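Pilgrim Hostel Readiness Checklist, Trulport House
Last updated: October

Prayer hall: rugs vacuumed, shoe racks clear. PASS. Lovely work!
Washing area: 14 taps tested, one drips. FIX before the night prayer.
Exits: both doors open outward, signs lit. PASS
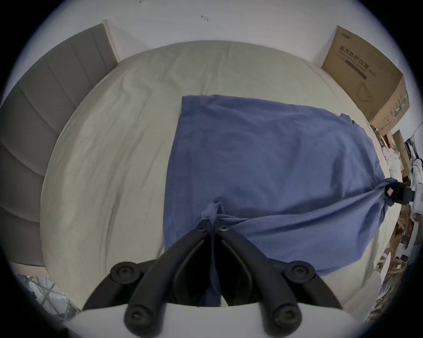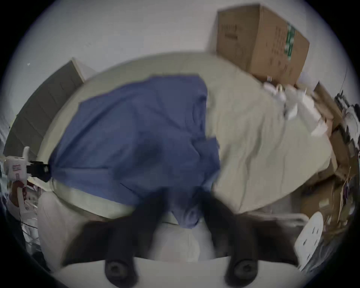
Bedding on the bed, guest floor

Fire extinguishers: 35 checked, all in date - so happy with this one. PASS
Occupancy: 413 guests booked, limit is 845. PASS
Siddiqui wing stairs: handrail loose on the second landing. FIX
Kitchen: Porico fridge log filled in every day, great to see!
Bus bay: Trotavell coaches need the cones moved back - try it before 5 a.m.

14 shares | 3 comments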